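Produce that keeps -- what works in our kitchen

Quick one this month, am typing between loads of dishes. A few of you asked about vegetables going slimy by midweek so I'm dumping all my notes in one place. No particular order.

Greens first. Wash or don't wash? I don't, not until I'm ready to eat them. If you must wash ahead, spin twice, then roll the leaves in a dry dish towel and put the whole roll in the crisper. Towel damp the next morning? Swap it.

Herbs. Parsley and cilantro stand up in a jar with an inch of water, loose bag over the top, fridge door. Change the water when it clouds. Basil stays on the counter, never the fridge, goes black on you overnight. Mint will live through anything.

Mushrooms in paper. Always paper. Latifa Kabbaj wrote in to say she uses an old pillowcase cut down into squares and I tried it and yes, works fine, and you can wash them at the end.

Potatoes and onions not together. Potatoes in the dark, onions where the air moves. I hang mine in a pair of old tights, knot between each one, snip from the bottom. Looks terrible. Don't care.

Carrots: cut the tops off the minute you get home. Leave them on and the carrots go bendy. Already bendy? Cold water, an hour, they come back. Same for celery and radishes. Not so much for cucumbers, once those go soft just make soup. 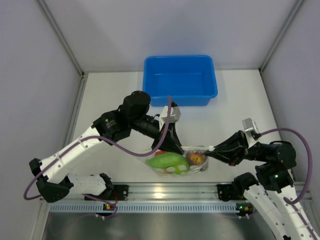
Tomatoes on the counter, stem side down. Only when they're dead ripe do they go in the fridge, and then take them out a good while before you eat them or they taste of nothing.

Bananas away from everything else. Apples too. They push the other fruit along faster than you want. Good trick if you have hard avocados tho -- paper bag, one apple, fold the top over, check it every morning.

Berries. 2 tablespoons of white vinegar in a big bowl of water, swish, drain, rinse, dry them REALLY well on a towel. Then a container with a paper towel in the bottom and the lid cracked open. Skip the drying and you've made it worse than if you did nothing.

Lemons in a closed jar in the fridge. On the counter they turn into golf balls.

Freezer stuff, fast:

Ginger goes in whole, grate it frozen, skin and all.
Chiles same. Whole, in a bag, squeeze the air out.
Peppers sliced, spread on a tray till hard, then bagged. Otherwise you get a brick.
Spinach about to turn -- wilt it, squeeze it, freeze in a muffin pan. One puck per omelet.
Bread heels for crumbs. Label the bag or somebody will toss it.

Cleaning the crisper drawers. Once a month, more in summer. Pull them right out, dish soap and warm water, and get the groove at the front with an old toothbrush becuase that is where the smell lives. Dry completely before they go back. I line mine with a folded dish towel now, used to use paper towels but went through too many.

Fridge temperature. Mine was set too warm for years, no idea. Get a cheap thermometer, stand it in a glass of water on the middle shelf, leave it overnight. Should read under 40. Mine didn't. Turned the dial down a notch and the milk lasted longer too.

Oven-dried tomatoes, since Benedito Honorato asked again: halve them, salt, cut side up, 200 degrees (or as low as yours will go), door open a crack. Takes most of an afternoon. Small ones are done sooner so keep looking. Keep them in the fridge and eat them within a few days, or freeze. Don't leave them sitting out in oil.

Last thing, the scrap bag. Onion ends, carrot peels, parsley stems, all in a freezer bag until its full, then stock. No cabbage or broccoli in there, makes the whole house stink.

Stains and cutting boards next time. Send me your beet stories.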